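Main hall update: lights, fans and the upper level

May 24, 2026

Work on the main hall at Orkthorpe is far enough along that we can answer most of the questions members have been sending in since December. This item covers the lighting, the air, the upper level and the booking rules for the summer.

Lighting. The old tubes over the main floor were replaced this spring. Stadora did the wiring. Several groups had told us that the floor was too dim in the evening and that one side was worse than the other, and the new tubes should take care of that. Switches are still in the gray box by the side door. The top row works the long fixtures and the bottom row works the lights at the far end. Please turn off both rows when you leave. Last winter the far end was left on overnight more than once, and it shows on the bill.

If a tube flickers, write it in the log by the door with the date and which fixture it is. Do not try to change it yourself. We keep 4 spares in the storage closet and they need a tall ladder to fit.

Air. Jalano came in to clean the vent and check the wall fans. The fans are safe to run on any setting. They are loud on high, so groups that need to hear an instructor may want to keep them on low and open the side door. The vent runs on its own timer and has no switch on the floor. It comes on before the first booking and goes off after the last one.

The ceiling panels were wiped down in the same week. We had set aside $500 for this and the ladder rental together, and the final cost came in under that.

Upper level. The railing has been tightened and the stairs have new treads. The upper level is open again for watching and for small meetings. Please do not lean equipment against the railing or hang coats and banners from it. Bags can go along the back wall. Children need an adult with them up there at all times.

A view toward the far end, with the railing across the back and the long lights overhead:

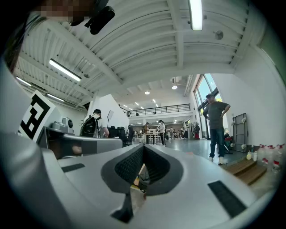 The main hall ceiling and upper level.

Bookings. The summer schedule is kept on the Swati calendar, same as before. Each group may hold two evening slots a week through the end of the season. If you cannot use a slot, release it at least two days ahead so another group can have it. Slots that are held and not used will go back into the pool.

Cables for speakers and other gear should be kept along the walls where possible. Where one has to cross the floor, use the rubber covers from the closet and put them back when you finish.

Still to do: the paint on the stair wall, a new lock for the closet, and the drinking fountain, which is waiting on a part.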